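# Arthorpe chair and desk notes

Measurements and condition notes for the office chairs and desks on the Arthorpe first floor, kept as plain text so they can be edited by whoever does the next round.
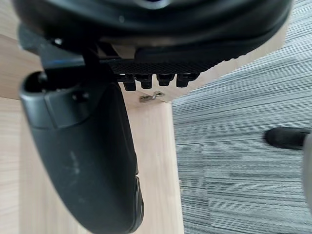

The chairs are all black with armrests, bought in two lots. The older lot is Stenska, the newer one Teixeira. The desks came with the building and have no maker's mark, so they are listed under `desk` with a room letter only.

## What's in the folder

- `chairs.csv` - one row per chair, 162 rows
- `desks.csv` - one row per desk
- `faults.md` - loose screws, split pads, arms that won't stay up
- `flesisard/` - the old list exported from Flesisard, not edited

## Columns in chairs.csv

| Column | Meaning |
|---|---|
| `id` | number on the sticker, if there is one |
| `lot` | stenska or teixeira |
| `seat_mm` | floor to underside of seat, lowest setting |
| `arm_mm` | floor to top of armrest, lowest setting |
| `wear` | 0 to 3 |
| `note` | free text |

Wear 0 is as new. Wear 1 covers scuffs and dust marks that don't affect use. Wear 2 means a part needs tightening or replacing, and 3 means take it out of the room.

## Known problems

Some 18 chairs have no sticker and were given ids starting at 570. These may not match the Flesisard export.

Arm heights in room C were taken with the chairs pushed in, and 6 of them look too low. They are marked `recheck` in the note column.

Armrests catch on the desks in the narrower rooms. If an arm has to be lowered to get a chair under, write the height before and after - both go in `note`, and `arm_mm` stays as it was.

## Changes

December: merged the two chair lists, dropped the colour column.

Still to do: room F, and the spare castors in the cupboard.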